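April, late, kettle on again

Thenmozhi sent me the link to the Wuveo sleep thing a second time, so I gave in and read the whole page over breakfast. Seventy percent of users report "deeper rest" in the first two weeks. Deeper than what? They asked people who had paid for it, by email, and counted the ones who wrote back. I would report deeper rest too if I'd just put 207 dollars on my card for a pad that hums under the pillow.

She swears by hers. She also swore by the magnesium, and before that the mouth tape, and I remember how that went at her sister's place. I love her and I don't believe a word of it.

To be fair to her, I am not sleeping. Awake at 3:15 again last night, thinking about the Grernby lease and whether I'd locked the car. I had. I went down in my socks to check and then of course I was up for good. Read 18 pages of the library book and took in maybe two of them.

Lụa says it's the coffee. She says it every time, with that patient voice, and I tell her I stopped at noon, and she looks at the mug in my hand. I have started writing down the times so I can prove her wrong. So far the times are on her side, but it's only four days and the Grernby business is in there too, so I'm not calling it proof of anything.

What bugs me is how every one of these articles ends up in the same place. Cool room, dark room, no screens, and then a button to buy something. The cool room part costs nothing so they get through it in one line. The Buthelezi clinic leaflet was the only one that didn't sell me anything, and it was also the dullest, which made me trust it a little more. It says get up at the same hour every day, even after a bad night. Fine. I don't like it but I can see how a person could test it.
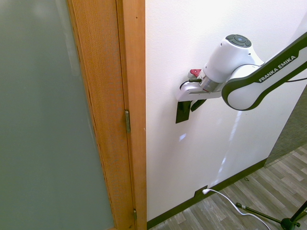

So the plan is 6:30 up, no matter what, until the end of the month. No naps in the chair. Coffee only before ten, mostly to shut Lụa up. I won't buy the pad. If I'm sleeping better by then I still won't know which part did it, and Thenmozhi will say I should have started with hers.

Lerar called about the gutters while I was writing this. They want 15 percent up front now, new policy, and the man couldn't tell me whose policy or when it started. Told him to put it in writing. Need to find last year's bill before he calls back, I think it's in the drawer with the batteries.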